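Folding Clothes on a Bed: FAQ
Laundry notes, Sustinstead. Updated in May.

Can a bed replace a folding table?
Yes, if the surface is firm. Smooth the sheet first, then work one garment at a time.

Denim and other clothes, bedroom:

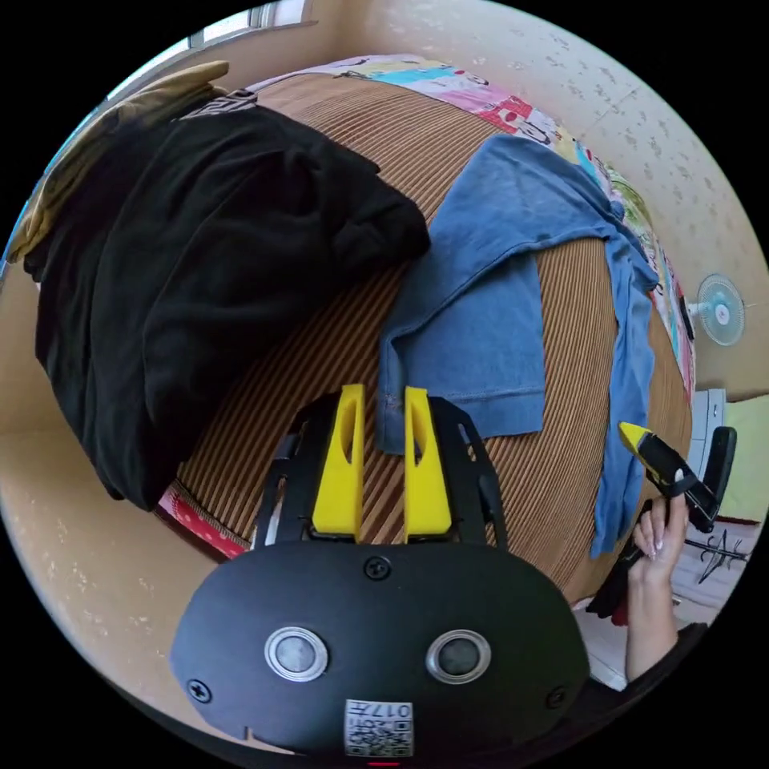
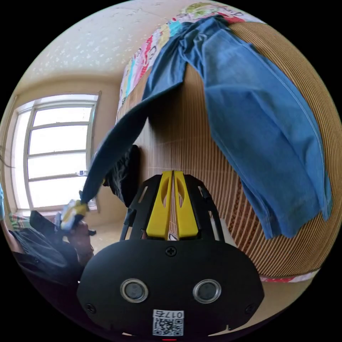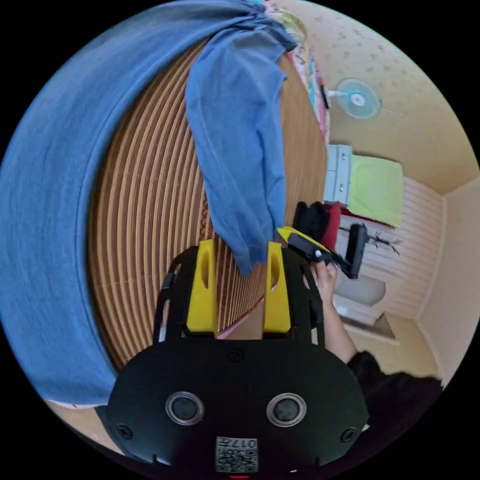
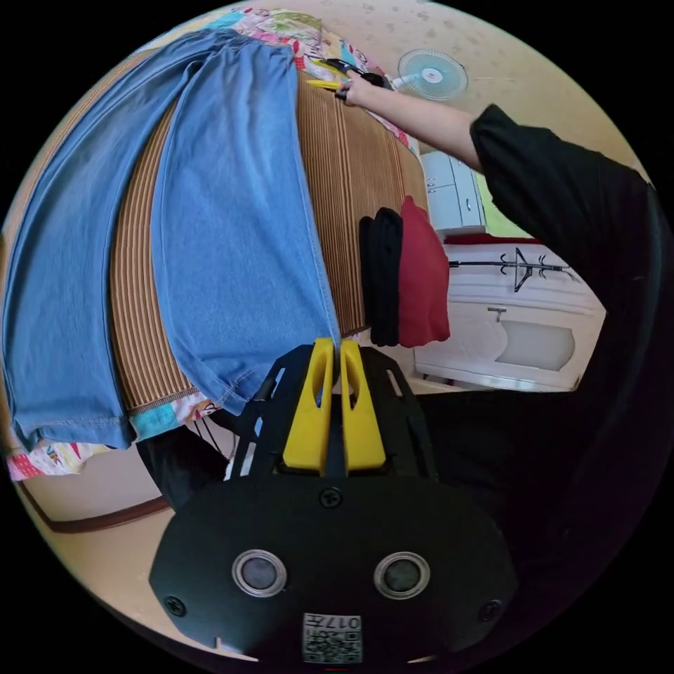 How are jeans folded?
Lay flat, leg on leg, seams aligned. Fold hem to waistband, then in thirds. Olga Casado writes that thirds leave her stack too tall for a 25 cm drawer, and that she stops at halves and stores the pairs on edge.

Does a woven mat mark fabric?
Heavy denim, no. Thin knits may pick up ridges if left overnight.

Where do dark items go?
In a separate pile, folded last.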